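Sorting Cartons at the Truldale Line

Beverage cartons make up a small share of household recycling by weight, but they cause a large share of the arguments in a sorting plant. They are mostly paper, yet they do not behave like paper in a pulper. Shoshana Doucet has run the fiber side of the Truldale plant since it opened, and she agreed to talk through how cartons are handled there and where the losses occur.

The basic problem is the layers. A carton for chilled milk is paperboard with a thin coat of polyethylene on both sides. A carton made for shelf storage usually adds a layer of aluminum foil. "People put them all in one bin and that is fine," Doucet said. "The pulper is the part that cares. Office paper breaks down quickly. Carton board has wet-strength in it and the plastic keeps the water out, so it needs more time and a higher shear."

Truldale does not pulp on site. Cartons are pulled from the container stream by an optical sorter, baled, and shipped to the Rinwood mill. A bale averages 403 kilograms. The mill accepts up to 2 percent contamination, measured by hand from a broken bale, and rejects the load above that.

Asked what makes up the contamination, Doucet listed liquid first. "Residual milk is weight we pay to haul. It also goes sour, and then the bale has mold on the inside faces and the fiber is worth less. In August we try to ship within a few days. In winter we can wait for a full truck."

Caps are a smaller matter than most residents assume. The current guidance is to leave them on. A loose cap falls through the first screen with the broken glass and is lost, while an attached cap travels with the carton and comes out in the mill's plastic fraction.

Flattening is less settled. The plant's original leaflet asked for cartons to be pressed completely flat. The optical sorter was then found to be sending some of them to the paper line, where the upstream disc screen treats flat objects as paper. Taras Harasym, who maintains the screens, asked for the wording to be changed.

"A disc screen sorts by shape and stiffness," Harasym said. "Flat things ride up over the discs. Round things roll back. If you iron a carton flat, it goes up with the newspaper. Squeeze it by hand so the air is out and leave it at that. It still has some body and it rolls back where we want it."
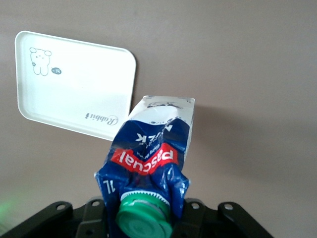

A creased 1L milk carton, base upward.

The revised leaflet asks residents to empty the carton, shake it out, and squeeze it once. Rinsing is described as optional. Harasym would have preferred a shorter leaflet. Doucet wanted a line about straws, and got it.

At Rinwood the bales go into a drum pulper for a longer cycle than ordinary board. The recovered fiber is long and fairly strong, and most of it is used in tissue and paper towels. The plastic and foil come off as a wet mixed reject. Part of it goes to Boiko, a firm that presses it into panels, and the rest is burned for process heat.

Truldale shipped roughly 980 metric tons of cartons last year against a design capacity of 1,250. Doucet attributes the gap to collection. "The line has room. The material is still going into the trash, mostly from apartment buildings with one chute."

Her next item is a second optical unit on the paper line, to recover the cartons that get past the discs. Harasym has asked for wider access doors on the housing before it is installed.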